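About Talpur

Talpur began as a newsletter for people who fix things at the kitchen table and then have to eat dinner standing up. The first issue was four pages long and contained two apologies for the previous issue, which did not exist. We have become more organized since then, though the kitchen table is still involved.

These days we are a small magazine and an even smaller evening school. The magazine comes out when it is ready. The school teaches ordinary adults to mend lamps, chairs, zippers, radios and the occasional computer, in a former shoe shop on Wurkomar Street that still smells of polish when it rains. Classes are capped at 4 people per bench, a rule we adopted after a regrettable evening with one toaster and too many opinions. 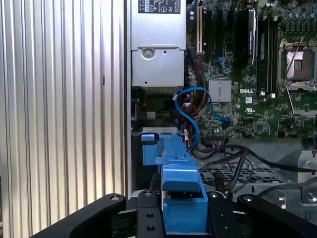

Issue 73, page 40

Our readers are loyal and they write to us, mostly to complain about the paper. We changed it in December and have received around 200 letters on the subject, several of them longer than the articles. We read them all. The paper is staying.

We take no advertising, apart from the back cover, which has belonged to Kurkum Hardware for as long as we have had a back cover. They have run the same drawing of a hinge the whole time. We once suggested a different hinge and were met with silence.

The mending bench is paid for by subscriptions and by Esico, the print shop next door, who let us have their offcuts and complain about our deadlines through the wall.

If you would like to join a class, write for an article, or return the pliers you borrowed, the address is on the contact page. Please do not send us broken things in the mail without asking. We have a shelf for those and it is full.

Page last updated January 13, 2026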